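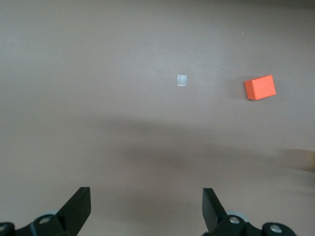
An orange cube on a matte tabletop.

Drornstead opens Lambridge color reference room to outside paint and coatings firms

LAMBRIDGE, February - Drornstead, a supplier of color measurement services to the coatings trade, has opened its Lambridge reference room to outside customers. The room was previously used for internal work only. Bookings are taken in half-day blocks, starting at 8:30 a.m. and 1 p.m.

The room is used to compare painted and molded parts against an approved standard under controlled light. It has six viewing stations. Each station can be set to daylight, store light or home light, and the walls are finished in a neutral gray to limit color cast. Light output is held at 1000 lux at the work surface and is checked before each block.

Customers may send parts ahead or bring them on the day. Parts should be clean and free of labels, and should be no longer than 58 centimeters on any side. Larger parts can be measured at the Heststead site by prior agreement. Painted panels must be fully cured before they are sent.

Each booking includes instrument readings at five points per part, a visual check by two trained observers and a written report. The report lists the color difference for each point, the light setting used and the gloss reading. Where the instrument and the observers disagree, both results are given and the part is marked for a second look. Reports are sent within six working days.

Strong oranges and reds are measured twice, once on arrival and once after a rest period at room temperature. These colors can shift with heat, and a reading taken from a warm part may not match one taken later.

Master standards can be stored at Lambridge in closed drawers away from light. Stored standards are measured again every six months, and the owner is told of any drift beyond the agreed limit. Customers of the Peñalver resin program may move their existing standards to Lambridge without a transfer fee.

Price lists and booking forms are available from the Drornstead customer desk.

- Ends -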